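Can a Robot Tidy Your Room Yet?

I asked my friend Thu Đặng, who teaches robots at Clernness, if one could do my chores. She laughed for a while! Robots are great at doing the same job over and over. Homes are trickier, because stuff moves. Take a cable. It bends a new way every time you touch it (try it!), so a robot has to look again and again.
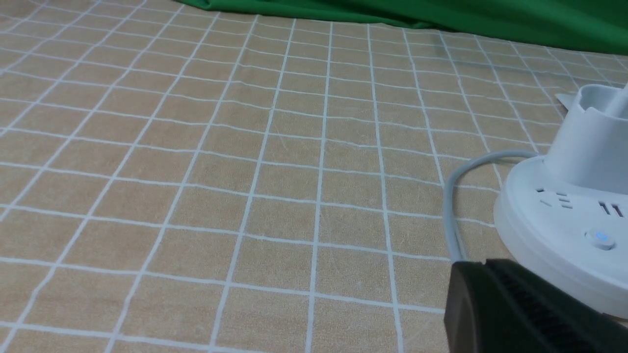

Cloth is just as sneaky. Thu's robot once took 14 minutes to fold 2 towels, and I can beat that with my eyes shut. So keep your laundry basket handy for now, okay?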